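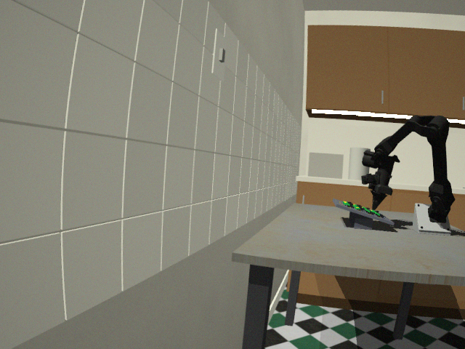
Skevummont Bench Guide > Simulation > Comparing Grippers

4.2 Gripper trials in the kitchen scene

6 min read

Use this section to compare the Plenell and Flulletti gripper models on the same simulated arm. Run both in the kitchen scene with the tilted board on its support block.

1. Open the kitchen scene and wait for the table, arm and board to load.

2. In the Tool menu, pick the first gripper. The arm moves to its start pose, with the gripper pointing down over the board.

3. Check that the gripper is open and holding nothing. If it is closed, press Reset Tool.

4. Set the approach speed to 2 and leave the other motion settings alone.

CAUTION: Do not raise the approach speed partway through a trial. The contact log will restart and the earlier results will be lost.

5. Press Run. The arm lowers the gripper to the board, closes it and lifts. One trial stops by itself after 400 time steps.

6. Save the log under the name of the gripper, then load the second gripper and repeat from step 3.

Note: The board slopes down toward the robot base. A gripper with wide fingers may touch the high end first – if so, turn the wrist before you run again, and write the new angle in the log.

Note: Keep the light and shadow settings the same for both grippers if you are also testing a camera. Patricio Barrios found that changes in shadow on the tabletop were enough to upset the board detector.

To compare results, open both logs and select Side by Side. Look at slip and closing force before you look at cycle time.

If a log will not open, see 4.5.

Questions about this section: Evangelia Karamanlidis, Simulation Support
© Skevummont. All rights reserved. Back to top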